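Equipment / Shared Workcells / Dual-Arm Benches
Last updated: 21 Aug 2021
Reading time: 4 minutes

Grakham Dual-Arm Bench Cell

The Grakham cell is a shared bench for two-arm handling work at the Roussel Laboratory. It consists of two jointed arms of the same make, a long covered table, an aluminum profile structure and a side desk for the operator. The cell may be reserved by staff and by outside users who hold a current laboratory agreement. This page sets out how the cell is configured, what users are expected to check before a session, and how faults are reported and repaired.

Configuration

Each arm has its own controller and its own teach pendant. The pendants are kept on the side desk and are not interchangeable. Before power is applied, the user must confirm which pendant belongs to which arm by jogging one joint at the lowest speed setting. Both emergency stops must be tested at the start of every session, including sessions in which only one arm will be used.

The arms are supplied with grippers. Cable for the gripper and the wrist camera runs along the outside of the arm and is held by straps. Slack must be left at the wrist and the elbow so that the last joint can turn through its full working range. A cable that pulls tight at any point in the program is to be strapped again before work continues.

The work surface is covered and marked out in blue tape. The tape lines divide the table into cells, and stored programs refer to these cells by row and column. Users may not move, add or lift tape. When a line has begun to peel, the whole strip is replaced against the printed template held at the desk, and the stored positions are checked afterward.

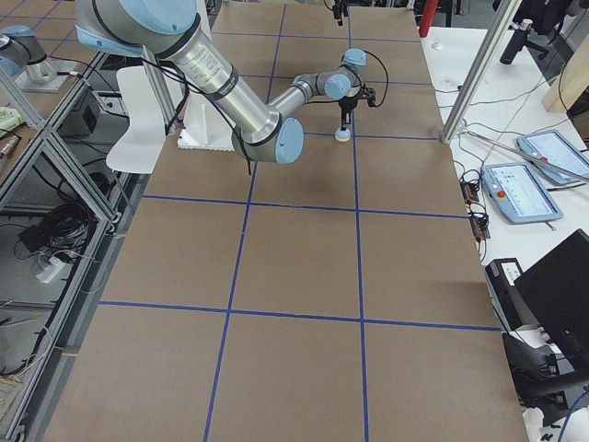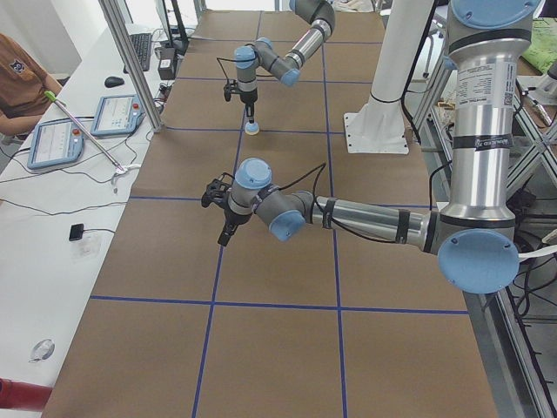
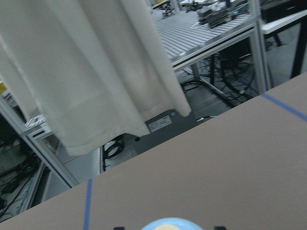

The Grakham cell. The first two views show the arms over the taped table; the third is from a camera at the gripper.

Checks before a session

The user responsible for the session completes the following and signs the cell log.

Inspect the joint covers on both arms for cracks or looseness.
Check the bolts at each base plate. The torque setting is given on the card in the log.
Follow each cable by hand from the wrist to the base. Look for flattened or worn sections.
Open and close each gripper fully three times without a part.
Run the reference program at 37 percent speed and compare the stopping points with the tape lines.
Clear the surface of anything not named in the program sheet.

An arm that stops away from its reference point must not be corrected by editing the stored program. The difference is recorded and the arm is taken out of use until it has been examined.

Routine care

Gripper fingertips are wiped with a dry cloth after use. Solvents are not permitted on the tips or on the joint covers. Pads and other contact pieces held by the grippers are treated as consumables and are replaced when the surface becomes shiny or uneven. Replacements are kept in the Gendelano cabinet, second drawer, and should be signed out in pairs.

The table covering is replaced after 90 hours of logged use, or earlier when it is torn or no longer lies flat. The wrist camera is checked for alignment each time the covering is changed. Full mechanical inspection of both arms takes place every June. At the last inspection the hour counter on the arm nearer the desk stood at 1,915, and the wrist cable on that arm was renewed. The other arm required no parts.

Faults and repair

Users may restart a controller once after a protective stop, provided that the cause is known and has been removed. A second stop of the same kind ends the session. Covers may be opened only by the equipment office. Replacement joints are ordered through Harley under the laboratory service contract, and a repaired arm is returned to use after it has completed 70 cycles of the reference program without a stop.

Fault reports should state the arm, the program name, the line at which motion ended and the message shown on the pendant. A photograph of the pendant screen is accepted in place of a written message.

Reservations and contact

Reservations are made through the equipment calendar in half-day periods. First-time users must complete an introduction to the cell with Eldana Gebretsadik, equipment engineer. Questions about maintenance, spare parts and the service contract should be addressed to Britt-Marie Aasen at the equipment office. Requests to fit a different gripper need written approval and should be submitted with a drawing of the mounting plate and the total weight of the tool.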